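# Sturnura sorting fault

The **Sturnura sorting fault** was a recurring failure in a tabletop robot cell operated by Vastex, in which the controller declared a sorting task complete while drink containers were still lying on the table. It was recorded in July and described in an internal report dated Friday, August 12, 2022. The fault caused no injury, but it led to a change in the way the cell's stop conditions were written.

## Background

Sturnura is a small two-arm cell used for handling light packaging. Its standard task is to lift used bottles and cans from a white table and drop them into two round bins, one grey and one yellow-green, standing near the wall. Strips of red and blue tape on the table serve as position markers. The control software, known as Marty, was written by Grigore Căpraru and Doina Todorova. Object detection was supplied as a separate module by Grivavov.

A run ends when the detector reports no remaining objects on the table for a set number of frames in succession. The arms then withdraw to their parked position and the drive power is reduced. In July this number was three.

## Description of the fault

In the affected runs the first container was binned correctly and the arms then parked. The remaining items were left in place, and Marty entered the run in its log as a success.

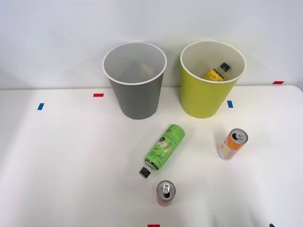
Marlies Holzer objected to the word "success" in the log and argued that a false completion is worse than a stopped arm, as a stopped arm at least brings somebody over to look. Her objection was adopted in the report, which classes the event as a safety matter as well as a performance fault. An operator who reads that a run is complete may reach across the table, and a late detection could in principle restart the arms while a hand is inside the working area.

Of 59 runs reviewed, 13 ended in this way. None of them triggered the protective stop.

## Cause

Lorenz Riedl traced the fault to the filter placed between the detector and the task planner. The filter dropped any detection whose confidence fell below a fixed limit. Containers seen mostly from above, with a bright metal lid facing the camera, often scored below the limit. Bottles lying on their sides scored higher, but their outlines were sometimes rejected by a second rule that compared length with width and had been set for upright objects only.

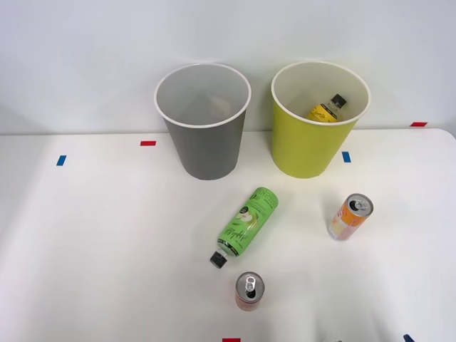 *Table with three containers outside the bins; a bottle with a yellow label is in the yellow-green bin.*

When both rules acted on the same frames, the planner received an empty list. It had no means of telling an empty list caused by an empty table from one caused by filtering, and treated the two alike. Lighting was first suspected, and the lamps were changed before the filter was examined. The change had no effect on the rate of failure.

A second, less frequent form of the fault occurred during the approach to an object. If the detection was lost while the fingers were open beside a can, Marty cancelled the grasp and raised the arm. The can was then removed from the list of targets and was not tried again in that run.
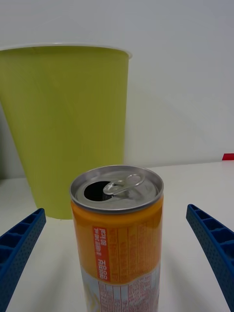
*Open fingers on either side of an upright can, before contact.*

## Correction

The revised software keeps rejected detections in a separate list. A run cannot be marked complete while this list has any entry, and the cell instead changes to a "hold" state that must be cleared by hand at the panel. The shape rule was removed. The number of frames needed to end a run was raised from 3 to 24, and a cancelled grasp now returns the object to the target list.

Restart from the parked position was also altered. The arms no longer move on a new detection alone, and the operator must press the enabling button first.

## Later assessment

Edeltraud Lanz, reviewing the change for Vastex, accepted the hold state but criticised the longer frame count, which delays the end of every run and does not deal with the cause. Todorova replied that the delay was short compared with a single pick. The confidence limit itself was left unaltered, and reflective lids remain listed as a known weakness of the detector.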